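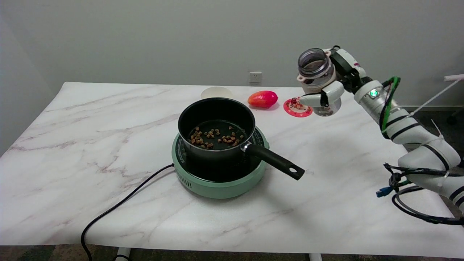 Cable on my arm tugs when the wrist turns over -- how much slack do I leave?

Tonantzin Zamudio
Posted October 2023

Hi all, hoping somebody has been through this. I look after one arm that works at a table with a cooktop, picking up a clear plastic container of chopped nutty stuff and tipping it into a saucepan. It's a Jalovgate arm on a Taipe controller, and I inherited the cable wrapping from whoever had it before me. It ran fine for months. Then I swapped the gripper cable, strapped everything back down, and now when the wrist rolls over for the pour I get a little hitch right near the end of the turn. Sometimes half the nuts land on the cooktop, and once I got a joint torque warning and the whole thing stopped in midair (with a full jar, of course!).

I've already slowed the pour down to 30 percent and it still does it. The hitch comes at the same wrist angle every time, jar or no jar, so I don't think it's weight. There's a blue connector that hangs down off the bundle in the middle of the arm and I do wonder about that too. The status lights stay green right up until it faults.

Do I just cut the straps and start over? I'd like to not take the gripper off again if I can help it. The calibration took me all afternoon.

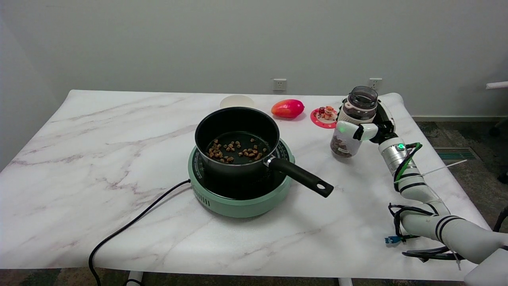 Cristian Castaño

Same angle every time, with or without the jar, says cable to me too. I had this on mine after a cable swap and it was one strap, too tight, too close to the wrist. You don't have to start over and the gripper can stay where it is.

Here's how I'd go at it. Put the controller in hand guiding, or whatever Taipe calls it, and empty the jar. Clear the table near the wrist so you've got room to swing things. Now roll the wrist by hand to the end of the pour and watch the cable, not the joint. Wherever it goes straight first, that's your short spot. Snip the strap just behind it and nothing else. Roll again. If it's loose now, put a new strap on with the wrist still rolled all the way over, so the length is set for the worst position. If you strap it at rest you'll always come up short -- I did that twice before I learned.

My loop over the wrist takes 200 mm more cable than it looks like it should. Yours may want less. Check that the extra doesn't droop into the pan or onto the hot top at the low end of the move, too.

About the connector: mine hangs too, and I hated it. Every time it swung it pulled on the pins. I'd give it its own strap on the cable either side of it, with a bit of slack between the straps. Also trim your zip tie tails flush. I've got a scar from one.

When you're done, run it empty 100 times before you put nuts back in. I know, it's boring.

Dudach

just add more cable, works for me

Warodness

Agree with Cristian mostly. I'd use hook and loop straps near the wrist though, zip ties creep tighter if you keep fiddling with them. One more thing, look in the settings for the payload. If the new cable is heavier or routed differently the torque warning can come up early. I had to enter 400 grams extra on mine and the warnings quit. The hitch is a separate problem, so fix the strap first and then do the payload, or you won't know which one helped.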